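Projektbericht: Wie klingt unser Viertel? Eine Geräuschkarte für den Citelside

Abgabe im Seminar Stadtökologie, Stand 28.05.2023

1. Wie wir auf das Thema kamen

Eigentlich wollten wir etwas über Stadtbäume machen. Dann saßen wir zur ersten Besprechung im Innenhof am Citelside, und nach zehn Minuten redeten wir nur noch darüber, was man dort alles hört: die Lüftung der Bäckerei, Mauersegler, einen Rollkoffer auf Kopfsteinpflaster, irgendwo ein Klavier. Damit war das Thema gefunden, und wir haben es keinen Tag bereut!

Unsere Leitfrage lautete: Wie unterscheiden sich die Klangräume eines dicht bebauten Viertels, und lässt sich das auf einer Karte so zeigen, dass auch Leute ohne Vorwissen etwas damit anfangen können? Lärmkarten gibt es ja schon, aber die zeigen in erster Linie Verkehrspegel. Wir wollten auch wissen, was da klingt.

2. Gebiet und Vorgehen

Das Untersuchungsgebiet reicht vom Kanal bis zur Lellcombe-Siedlung, dazwischen liegen die Markthalle, zwei Schulhöfe und ein kleiner Park. Wir haben 66 Messpunkte festgelegt und jeden davon morgens, mittags und abends besucht. Pro Besuch wurden 5 Minuten aufgenommen, immer in Kopfhöhe und mit Windschutz. Dazu haben wir auf einem Bogen notiert, welche Geräusche im Vordergrund standen und wie angenehm wir den Ort fanden.

Für die Grundkarte haben wir das Programm Kiseo benutzt, das im Institut ohnehin installiert ist. Die Einarbeitung hat länger gedauert als geplant, vor allem das Anlegen eigener Symbole. Dafür kann man die Tageszeiten als Ebenen übereinanderlegen, und das sieht wirklich toll aus.

3. Ergebnisse

Der lauteste Ort war wie erwartet die Kreuzung vor der Markthalle. Überrascht hat uns der Kanal. Auf der Pegelkarte wirkt er unauffällig, beim Zuhören ist er aber einer der vielfältigsten Orte im ganzen Gebiet — Wasser am Wehr, Enten, Fahrradklingeln, das Klappern der Stege. Am Abend kommen Gespräche von den Bänken dazu, und obwohl der Pegel dann steigt, haben wir den Ort angenehmer bewertet als am Morgen.

In der Lellcombe-Siedlung war es umgekehrt. Sie ist leise, aber über weite Strecken hört man fast nur ein gleichmäßiges Brummen von der Umgehungsstraße. Die Häuserzeilen stehen dort parallel zur Straße und die Höfe sind asphaltiert. Zwei Höfe mit Hecken und einem alten Walnussbaum fielen sofort heraus: Dort notierten wir Spatzen, Blätterrauschen, Kinderstimmen.

Auf den Schulhöfen hängt natürlich alles an den Pausenzeiten. Wir haben deshalb beide Höfe auch während des Unterrichts aufgenommen und führen die Werte auf der Karte getrennt.

4. Auswertung am Rechner

Die Aufnahmen wurden geschnitten, beschriftet und zweimal unabhängig voneinander abgehört. Beim Abgleich lagen wir bei Vögeln und Verkehr meist richtig beieinander, bei Maschinen gab es mehr Streit. Was der eine als Klimaanlage hörte, war für die andere ein Kühlwagen. Solche Fälle stehen in der Tabelle jetzt unter "technisch, unklar".

Für das Abhören galt: geschlossene Kopfhörer, gleiche Lautstärke, spätestens nach einer Stunde Pause.

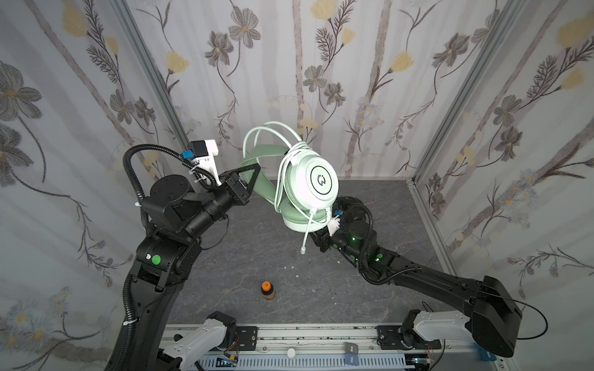 Reicht für eine solche Karte nicht auch ein Handy?
Für die Art der Geräusche reicht es gut aus, für vergleichbare Pegel sollte man ein kalibriertes Messgerät nehmen.

5. Kosten und Ausblick

Die Druckerei Hirvonen hat uns die Karte in einer Auflage von 1000 Stück als Faltblatt gesetzt. Ein Teil liegt in der Stadtteilbibliothek aus, der Rest geht an die beiden Schulen.

Gern würden wir die Messungen im Winter wiederholen, wenn das Laub fehlt und die Fenster geschlossen sind. Auch die Nacht fehlt bisher ganz. Eine Gruppe aus dem nächsten Jahrgang hat schon nach unseren Bögen gefragt — wir geben sie sehr gern weiter, samt Punktliste und Symbolen!

Anhang A: Liste der Messpunkte
Anhang B: Erhebungsbogen
Anhang C: Karte, Fassung Mai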